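Reading time: 2 min

To: the Toy Swap list
From: Marisol Haddad
Subject: Re: Bins vs. floor, the August toy roundup

Pylyp Zhuravel wrote on Monday:

> Hi everyone,
> We have 30 families signed up for the August swap and I'd like to
> get the toys sorted before they all land in the Peltitz hall in
> shopping bags like last year. How are people doing it at home? My
> own system is one giant box and it is a disaster. Every small car
> sinks to the bottom and the plush takes up all the room.
> Also, does anyone have spare tubs? The ones at Nerness are nice
> but I'm not buying a stack of them for one afternoon.
> Pylyp

Pylyp, I am so glad you asked, because I have been having the best time with this! I gave up on the giant box in spring. What works for us is the floor. Everything gets dumped out along one wall, and then we pick up by kind, starting with the little stuff. Cars go in one tub, blocks in another, and plush waits until the very end (plush never gets lost, it's too big, and you can always stuff it in a pillowcase).

The tubs don't have to be fancy. I've used ice cream tubs, a salad box, the thing the laundry tablets came in. Rounded corners are great because you can run a cloth around the inside in one go, and light colors are my favorite – you can see at a glance when there's sand in there. 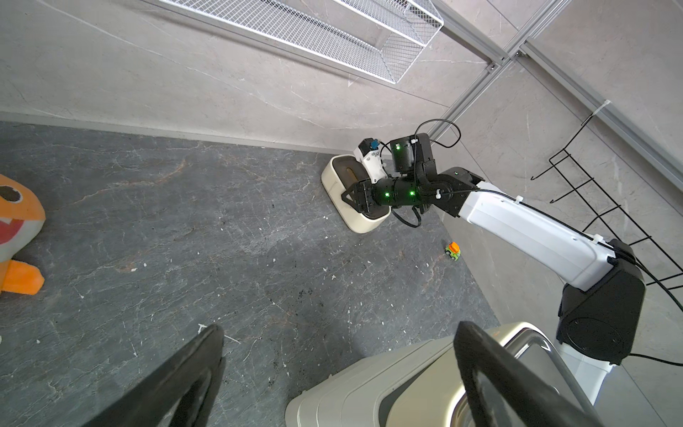

Cream tub, little orange and green car, and the big orange plush with all the teeth.

I love that car. Orange cab, green body, just the right size for a two-year-old's fist. If yours has lost its partner or its trailer, bring it anyway! At the last swap a boy from the Lai side of town went home with four odd trucks and you'd have thought he'd won the lottery.

And do sweep after you sort. You'd be amazed what collects along a baseboard once the toys have been sitting there a while, all those white specks and crumbs. I do a quick pass with the dustpan first, then a damp cloth, and check the dustpan for doll shoes before it goes in the trash. I have rescued three so far.

For the plush, I'd say wash it the weekend before and let it dry all the way through. The big ones take two days at my house, longer if it rains. A mesh shelf is handy for that if you have one up on the wall, with air getting in from underneath. Please no dryer for anything with plastic eyes – ask me about the Vevano bear sometime.

On tubs: I have a dozen or so I can lend, lids for maybe half of them. I can drop them at the hall before 9 if somebody has the key. Write your name on the bottom of any you bring, in marker, big.

One question back to you, Pylyp. Are we doing a table for large plush again or putting it all on the blanket by the door? I vote blanket. The kids can get to it themselves, and it was such fun watching them dive in.

Can't wait!
Marisol

Contact the list owner | © Toy Swap list | Back to top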